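About Silura
24 shares · 9 comments

Hi, and come on in! I started Silura because I couldn't find my screwdrivers. I'd own a perfectly good one, lose it in the kitchen drawer, buy another, and then find the first one under the takeout menus. So now I run a little shop that sells trays, racks and hooks for people who live like that (me, mostly).

We've been on the ground floor of the old Vasiliu building for 3 years, with one long counter, a stockroom that's always a bit too full and a kettle that never gets a rest. We carry 500 items, from drawer dividers to stemware racks, and I've used nearly all of them at home. My own favorite is still a plain shallow tray with rounded corners. Drop your tools in, slide it on a shelf, done! 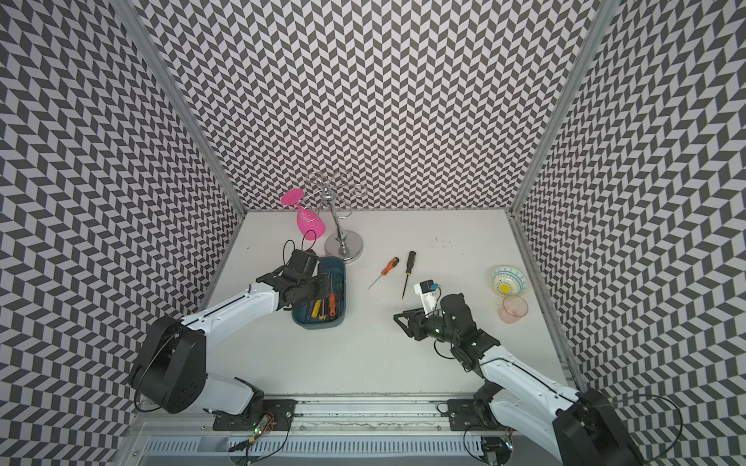
Brakholm wrote in to ask why anyone would keep yellow and orange handles when a matching set looks so much nicer in a drawer, and added that glasses belong in a cupboard, right side up. Fair enough! I like bright handles though, I can grab the one I want without reading the tip. And I hang my wine glasses by the foot, always have, the dust stays out.

We ship on weekdays, and Sukorov Street pickup is open until 6 if you'd like to stop by and poke through the seconds bin. Bring your drawer measurements, please, depth too.

Updated 7 Feb 2021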